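Grestberg Ollix 10-Piece Picnic Set – Review

I bought the Ollix set in February, when it was marked down, and put it away until the weather turned. We have now used it most weekends, usually at the lake and one Sunday in the rain under a park shelter.

The carry bag is the best part. It has a wide shoulder strap and a flat base, so it stays upright in the trunk. Packed with food for four, it was heavy but I could manage the walk from the parking lot. The zipper is stiff at the corners and needs two hands.

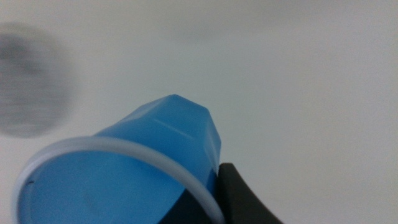
The plates are less good. They are a little too shallow for anything with a dressing, and they flex if you pick them up by one side. I cut a sandwich on one and the knife left a mark. The forks are fine. The lidded bowl holds enough potato salad for us, and the lid has not leaked so far – I carry it level anyway.

Cleaning is easy. Everything goes on the top rack except the bag, which I wipe out with a damp cloth. The lining dries overnight if you leave it open.

I also looked at the Tresgate set. It has better plates but comes in a box with no strap, and we park too far from the water for that. If you mostly eat in the backyard, get the Tresgate. For carrying any distance I would buy the Ollix again.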